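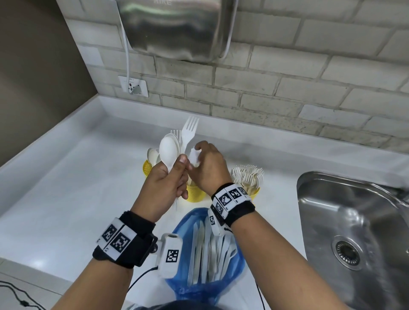 Can a machine do the chores in an ordinary kitchen yet?

Some of them, slowly, with a person standing close enough to fix it. A dishwasher has been doing one of them for decades. The rest, the picking up and putting back and sorting out, still mostly belongs to hands.

I get asked this a lot because I write about kitchens for a living – small ones, office ones, the kind at the back of a church hall – and because everybody has now seen the same clips. Machine folds shirt. Machine puts cup on shelf. Comments underneath say give it a year. They said give it a year last year too.

So let me lay out what I think, fast, because I have a deadline on something else.

Take plastic cutlery. Dull subject. Forks in one mesh cup, spoons in another, the sort of thing you do before people come in for lunch without thinking about it. You pull a spoon out of a bag, you feel which way up it is, you drop it in. If two are stuck together you rub them with your thumb and they come apart. If there's a bit of wrapper on your fingers you keep hold of it and carry on with the other fingers. Try writing that down as instructions. I tried once and gave up at the wrapper.

A cheap white fork is a horrible object for a machine. Light, slippery, bendy, same color as the counter half the time. It has tines that catch on every other fork. Push it into a full cup and it either slides in or it snags and brings three friends up with it. A person feels the snag before seeing it and backs off a little. Wiggles. Goes in at another angle. That wiggle is the whole job, and it is the part I have never seen done well in a demo.

I did go and look, by the way. In November I went to see a counter-top unit from a firm called Skundia, in a rented room fitted out like a break room. Nice people, good coffee. Their machine was stocking a cutlery tray. It did 56 pieces while I was there and it dropped seven, which they were pleased about, and fair enough, from where they'd started I would be pleased too. But a dropped fork in a real break room is a fork on the floor. Somebody has to bend down. And if somebody has to be there to bend down, they could of just filled the tray.

That's my main complaint and I'll keep making it. The success rate gets quoted as though the misses vanish. They don't. They go to a person, and usually the person with the least say in whether the machine got bought.

Now the other side, because there is one.

Shop floors are a different story. I spent a morning at Tundeo, a packing outfit that does meal kits and party supplies, and there the question is easier. Same bin, same height, same light, same box, all day. A line that bags cutlery sets doesn't need fingers that think. It needs parts that arrive the same way every time, and the whole building is bent around making that happen. Chutes, guides, little rails. 218 sets in the stretch I watched and the operator touched the thing twice, once to clear a jam and once to wipe something off. Very good. I have no argument with it.

But look at what did the work. The rails did. The building did. Your kitchen has no rails. Your kitchen has a counter with a raised edge that collects crumbs, a sink a few inches from everything, a cord you have to reach around, and a bag somebody opened at the wrong end. I've written up hundreds of these corners and I could not give you a standard one.

People tell me the answer is to change the kitchen. Put everything in cartridges! Forks in a cartridge, napkins in a cartridge, load it and walk away. Well yes. We have those, they're dispensers, they've been in burger places forever and they jam, and then a person opens the front and pulls the napkins out in a wad. I like dispensers. But buying one is not the same as having a robot that does chores, and I wish the sales talk would stop sliding from one to the other.

Then there's the learning argument, and this is the strongest thing the optimists have got. The idea is you record people doing the work, lots of people, lots of corners, with the hands tracked closely, and the machine picks up the wiggle from that. Nobody has to write the wrapper instructions. I think this is the right road. Much better than the old way, where some poor engineer typed in where the cup was going to be and then the cup moved.

What I'm less sure of is how far it goes. A recording of hands gets you where the hands were. Does it get you how hard they pressed? What the thumb noticed? When I sort forks I'm hardly looking. I'm looking at the clock, or at the door. Most of what I know about the fork is coming up through the skin. Maybe that can be guessed from motion if you have enough of it. The Skundia people think so. They know more than me, and they've bet their rent on it. I'd put it at maybe.

And speed. Can we please talk about speed. Half the clips going around are sped up, with a tiny label in the corner if you're lucky. At true speed it's like watching somebody do it in oven gloves. For some homes that doesn't matter a bit. If you're out all day and the thing takes six hours to put the dishes away, who cares, you're out. I do accept that. A friend with bad wrists told me she'd take a machine that needed the entire night to empty one rack, and be glad of it. I had been making my oven glove joke for months by then and I've felt a bit cheap about it since.

So slow is fine, sometimes. Unsupervised is the word that matters. Slow and unsupervised, I'd buy. Slow and supervised is a hobby.

Which brings me to Delau. Delau is the home unit you've probably had pushed at you if you've looked up so much as a mop. I had a loaner for 2 weeks. It was all right at picking things off a flat floor. It was decent at carrying a cup from one place to another place, provided the cup was alone. It would not go near an open plastic bag. It sort of hovered. Bags change shape when you touch them, so the plan it made before touching is wrong a second later, and it seemed to know this about itself, which I found oddly likeable. I ended up taking things out of bags and laying them on the counter with gaps between so it could manage. Then it managed. Then I realized I had done the chore, and the machine had done the last four inches of it.

I sent it back. No hard feelings.

What would change my mind? I'm not asking for much. I don't want dinner cooked. Give it a mixed bag of plastic cutlery, some wrapped and some loose, an ordinary pair of cups, an ordinary counter by an ordinary sink. Go out of the room. Come back after lunch. Forks with forks, spoons with spoons, nothing on the floor, nothing in the drain, and the rubbish in the rubbish. No resets, no helper behind the door with a joystick. Do that in a kitchen the machine hasn't met before. Then do it in mine.

Someone at a company called Prothero told me that was an unfair test because it combines too many hard things. Bags, thin objects, clutter, a metal sink throwing light all over the place. Right, but that is simply Tuesday-type stuff, any break room, any day. The hard things come combined. I didn't combine them to be mean.

I do think it'll come. I've moved on that. A few years back I'd have said never, and I'd have been showing off. The hands are getting better, the cheap ones especially, and the machines recover from small mistakes now where they used to just freeze with an arm in the air. That recovery matters more to me than any folded shirt. A machine that drops a spoon, sees it dropped, and goes and gets it is most of the way to being useful. I saw that happen once at Skundia. Once. It picked it up off the table and put it in with the forks, but still.

In the meantime if you run a break room and you've got money to spend, here's my boring advice. Get a better dishwasher and real forks. Metal ones are heavier, they don't cling to each other, and you can see them against the counter. Pay whoever does the setting up for the extra half hour it takes. And if a salesman comes round with a video, ask him what speed it's playing at, and ask who picks up the ones on the floor.

I've had replies to this kind of piece before saying I'm scared of the future. I'm not, I have a sink full of cups and would hand it over tonight.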